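Karras, taburete de utilería para gira

Aguanta a un actor de pie, a dos discutiendo y un monólogo de los largos. Se pliega y cabe en cualquier furgoneta.
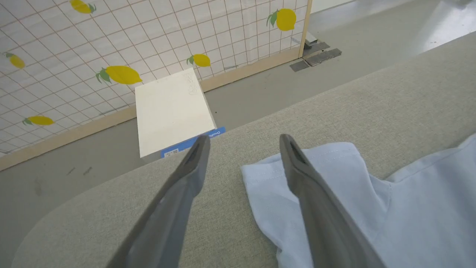 El Karras viene en gris, negro o crudo. Los figurines piden siempre otro tono, así que lo pintamos por encargo: mándenos una prenda del vestuario, aunque llegue hecha un ovillo como esa tela celeste, e igualamos el color.

Carga máxima: 300 kg — el ego no computa. 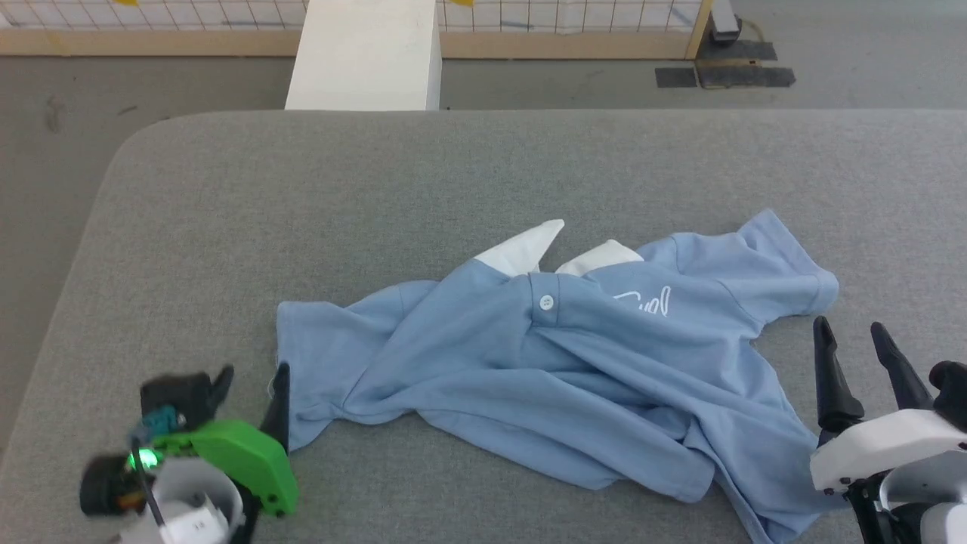

La pintura por encargo tarda 29 días. Precio: 67 euros. Pedidos a Bernadette Renaud, taller Gralbridge.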